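Tuning a Two-Finger Grasp Check for Thin Objects in Bresex

Filed under: Control, Simulation

Thin flat things are hard on a grasp checker. A mug or a box gives the fingers something to stop against, and the gap that's left tells you there is an object in the hand. A picture frame or the edge of a panel leaves almost no gap, so a checker tuned on mugs will report an empty hand when the hand is full. This page goes through how to set up the check in Bresex so that it works on thin objects, using the Jardine kitchen scene and a dual-arm robot with a camera on each wrist.

You will need Bresex installed, the Jardine scene pack, and a controller that can replay a saved joint trajectory. If you are still on the old Istent bridge, the parameter names are the same but they live under the hand node instead of the grasp node.

Step 1. Load the scene and slow it down

Start with the scene paused. Open the physics settings and set the control rate to 200 Hz and the physics rate to 2,000 Hz. The default physics rate is lower, and at the default a thin object can sink into the fingertips between contact updates. When that happens the finger gap drops below the thickness of the object, and nothing you do in the later steps will make the numbers agree.

If your machine can't keep up in real time, let it run slow. Replay doesn't care. Leave gravity on. It's tempting to turn it off while you tune the fingers, but a grasp that has only been tested without gravity has not been tested.

Step 2. Pick an object and get it into the hand

The framed Star Wars poster is a good first object. It is wide, flat and stiff, and its frame gives the fingers a narrow edge to close on. Spawn it, drive the right arm to the pre-grasp pose, close, and lift. Keep the left arm parked with its gripper open and empty so that you have a hand with a known state to compare against.

Watch the lift from the scene camera first. You are looking for three things: the object is off the floor, the fingers are on the frame and have not passed through it, and the other hand is touching nothing. 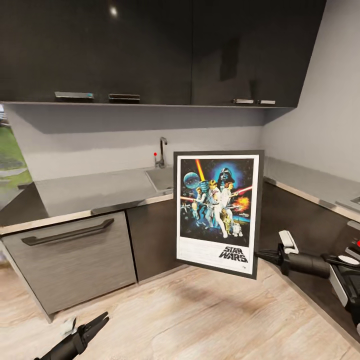
Souad Helmy: Would you grip it by the side like this on purpose? I always plan for the center of mass, and my planner refuses side grasps on anything this wide. I had to turn the torque limit off to get even one through.

Side grasps are fine for tuning the check, and in some ways they're better. All of the weight hangs off to one side of the fingers, so if friction is set too low you'll see the object rotate in the hand within the first second of the lift. For real planning, keep the torque limit on and raise the cost of side grasps so that the planner uses them last. The setting is grasp.side_cost. Don't turn the limit off globally, or you'll find out later that the planner has been choosing corner grasps all along.

Step 3. Record the empty close

Before the checker can tell a thin object from nothing, it has to know what nothing looks like. Use the left hand for this. Send it the close command with no object and log the finger gap and the motor effort until both settle. Do this eight times and save the log as empty_close.

The gap will not settle at exactly zero. The fingertip pads have some give in the model, and the value depends on the effort limit. Whatever it is, that's your floor. Write it into grasp.empty_gap. Then repeat for the right hand. The two hands use the same model but they don't always load with the same calibration file, and I lost an afternoon to this once. If the two floors differ by more than the thickness of your thinnest object, fix the calibration before going further.

Step 4. Record the full close

Put the poster back in the right hand and log the same two values. Now compare them with the floor. The difference in gap will be small. The difference in effort should be larger, and it should show up earlier in the motion, as the fingers meet something before they meet each other.

Set grasp.min_gap halfway between the empty value and the full value. Set grasp.effort_rise to half of the rise you saw in the full log. The checker now needs both to be true before it reports a hold. With only the gap condition, noise will trip it. With only the effort condition, any bump on the way in will trip it.

Step 5. Add the wrist view

Gap and effort tell you that something is between the fingers. They don't tell you what it is, and they can't tell you whether the fingers have closed on it or are only standing on either side of it. For that, use the wrist camera.

Turn on the wrist stream and open the overlay panel. The fingers come up from the bottom of the view and lean in toward each other. Set the region of interest to cover the two fingertips and the space between them, and leave out everything else. A kitchen has windows, and a strip of bright lawn or sky on one side of the view will pull the exposure and the edge detector with it.

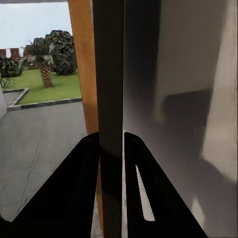 One reader reports that his edge detector kept locking on to a door frame next to the object, and that the hold score stayed high even after he drove the hand back out. He had left the region of interest at full width.

That is the usual cause. A warm-colored strip right beside a near-black upright is a very strong edge, stronger than the one between a black finger and a dark object. Full width also brings in whatever is outdoors. Narrow the region first, then look at the score again before touching any thresholds.

Black fingers on dark material are the other problem. The detector works on brightness by default and has little to go on. Switch it to depth edges:

perception.edge_source = depth
perception.roi = fingertips
perception.min_edge_px = 4

With depth edges, the fingers and the thing between them separate by distance even when they're nearly the same color. Pale surfaces just beyond the hand can still cause trouble if they are very close, so set the far clip to a little past the fingertips.

One more item on this model. The right finger has a narrow slot in it, and in the wrist view you can see a pale background through the slot. The mask that ships with the Jardine pack treats the finger as solid, so those pixels get counted as object. Load the slotted mask from the tools folder and the count goes back to what it should be.

Step 6. Compare frames from the same pass

Don't judge the wrist check on a single frame. Step through the replay and pull frames from different moments in the same pass, then read the overlay on each. The hand moves a little between them and the background shifts. The edges you care about should stay put relative to the fingers. An edge that slides across the region as the hand moves belongs to the background.
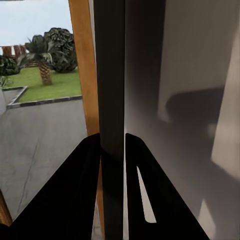
Mark each frame as "held," "straddling" or "empty" by hand before you look at what the checker said. Straddling is the one to be careful with. From the wrist, an object that the fingers are touching and one that they have only gone around can look nearly the same, and I mark those frames from the contact log instead of by eye. If the contact log has no force on one of the fingers, it's straddling, whatever the picture looks like.

My own set is 26 frames, which is small, but it was enough to find a bad threshold. Most of the disagreements were straddling frames scored as held. Raising grasp.effort_rise by a small amount fixed them without losing any of the real holds.

Step 7. Run it without you

Once the marks and the checker agree, turn on the gate in the controller:

controller.gate = grasp_check
controller.on_fail = open_and_retry
controller.max_retry = 2

Run the full replay from the start. If the arm opens in the middle of a lift, the check is dropping out for a few ticks, and you should set grasp.hold_ticks to eight so that it has to fail that many times in a row before the gate acts. Going much higher makes the robot slow to notice a real drop.

Known problems

The slotted mask does not load if the scene was saved with Melico 3 materials. Save the scene again with the default materials and reload.

The depth edge source ignores glass. If your object has a glass front, grip it by the frame and keep the region of interest off the glass.

On the Istent bridge, hold_ticks is read once at startup, so restart the hand node after you change it.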